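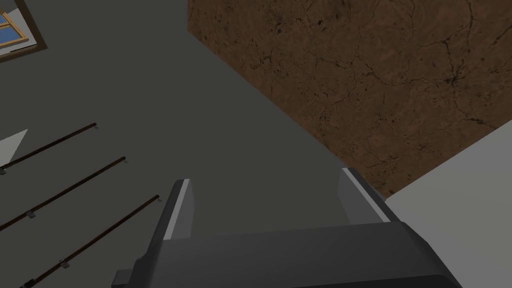 Fig. 1 – Pince ouverte, vue de simulation.

Cahier d'atelier, septembre – Conservation des reliures, fonds Seixas
Rédaction : Rosaire Pelletier. Relecture : Naledi Jacobs.

9 h 15. Reprise des essais de colle d'amidon sur les chutes de basane. Le lot Meltine préparé hier présente des grumeaux ; il a été passé deux fois au tamis de crin, puis allongé à l'eau déminéralisée. Tenue correcte sur le papier japonais, insuffisante sur le cuir. Trois éprouvettes sont mises sous poids entre buvards.

Le récolement du fonds s'établit à 1 104 volumes, contre 1 000 annoncés au bordereau de versement. M. Sang est chargé de rapprocher les deux listes avant toute nouvelle sortie de magasin.
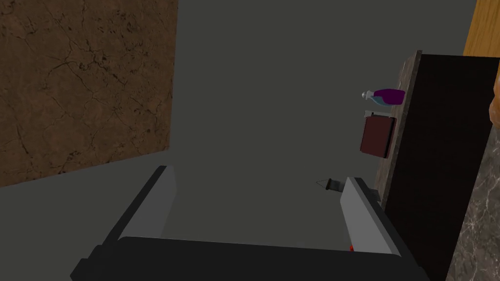
11 h 40. Les mors du registre des délibérations sont fendus sur toute la hauteur. Mme Rebane préconise une charnière en toile fine plutôt qu'un remontage complet – avis partagé par le soussigné, sous réserve de l'état des nerfs. Cinq cahiers restent à débrocher.

À prévoir : buvards, toile écrue, pinceaux plats. Demande à transmettre à M. Caron. Retrait des poids demain à l'ouverture.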